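Search this site Search Go
Trade Notes > Interviews > Surfaces and Sealing

Sealing the kitchen: questions for a stone and board finisher
January, by the Trade Notes desk

Dastent is a finishing shop in Mandport that reseals stone counters and reconditions wooden boards for rental kitchens. Its owner agreed to an interview on condition that the shop be named and the owner not. We met on a Sunday, when the grinders are off.
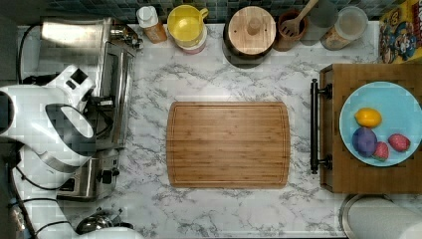
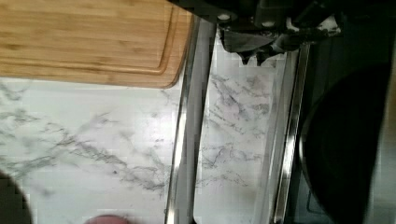
Bamboo cutting board on a white, gray-veined countertop.
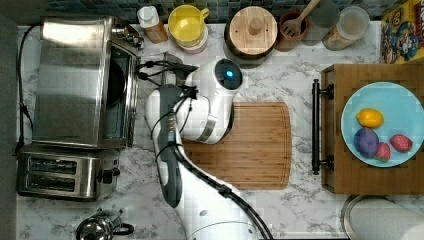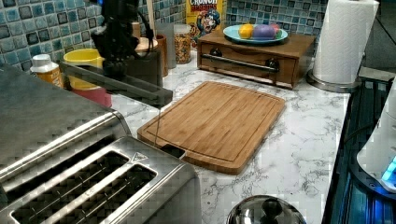

The owner's first subject was terminology. "People say sealed when they mean waterproof. A penetrating sealer slows absorption. It buys you time to wipe."

The shop tests before it quotes. A measured drop of water is placed on the stone and left for 22 minutes under a glass cover. If the surface has darkened when the cover comes off, the stone is taking water and is a candidate for treatment. "If it hasn't darkened, I tell them to keep their money. Putting sealer on stone that won't absorb it leaves a haze, and then I am paid to remove the haze."

Etching is handled as a separate line item. Lemon juice and vinegar react with the calcite in marble, and the dull mark that results is a change in the surface itself. "No sealer stops that. You hone it out. On a honed finish I stop at 600 grit. On a polished one I go further, and it takes most of a day."

Last year the shop logged 1,483 work orders, of which 442 were for boards. Bamboo accounts for a growing share. The owner treats it as a laminated product with glue lines that open if the board is soaked. "Wash it, dry it, stand it on edge. Mineral oil when it looks pale. Olive oil goes rancid."

Asked about brands, the owner uses a solvent-based sealer from Simico for marble and a water-based one from Sivakumar for granite. The choice is partly about odor, as tenants are often back in the unit by evening. Both are applied with a lint-free pad, left for the time on the can and buffed off completely.

"The buffing is where the callbacks come from," the owner said. "Someone leaves a wet patch behind the faucet and it dries like varnish."

The shop does not take engineered quartz. It needs no sealer, and the owner refers those calls to a fabricator across town.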